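Saturday, June, a bit after lunch — teardown cell, planning for the second bench

I sat down meaning to write only the purchase list and of course got pulled into the old quotes first. Shakya came back at 1,227 for the second arm mount plus rail table, same slotted aluminum as we have now, and I'm inclined to say yes and be happy. Clirkmont was cheaper on paper but wanted 400 for freight, and I'd rather put that toward fixtures.

Speaking of which, trays! Every new part type wants its own cradle, so filament belongs in the budget as a real line this time. I put down 108 and we can argue over it on the Beta call.
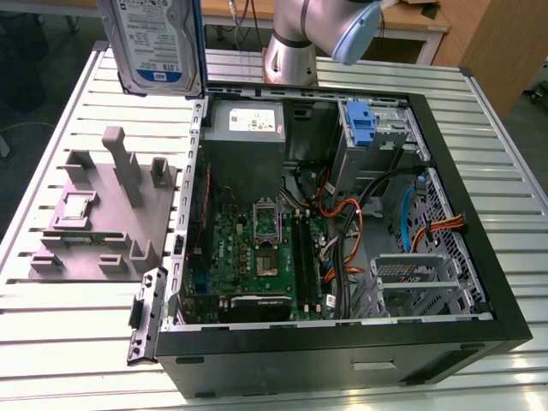
Dell tower on its side, socket open, 1.0TB WD drive up at the left, printed tray beside the case.

The cabling is still what worries me most, and it's the reason I'd like a second gripper option priced before we sign anything. Widedska lists soft fingertips at 42 a pair (two pairs, please, we'll lose one).

Still to do: measure the floor by the wooden cabinet, ask Shakya about lead time, and find out if the mount price includes bolts — last time it didn't.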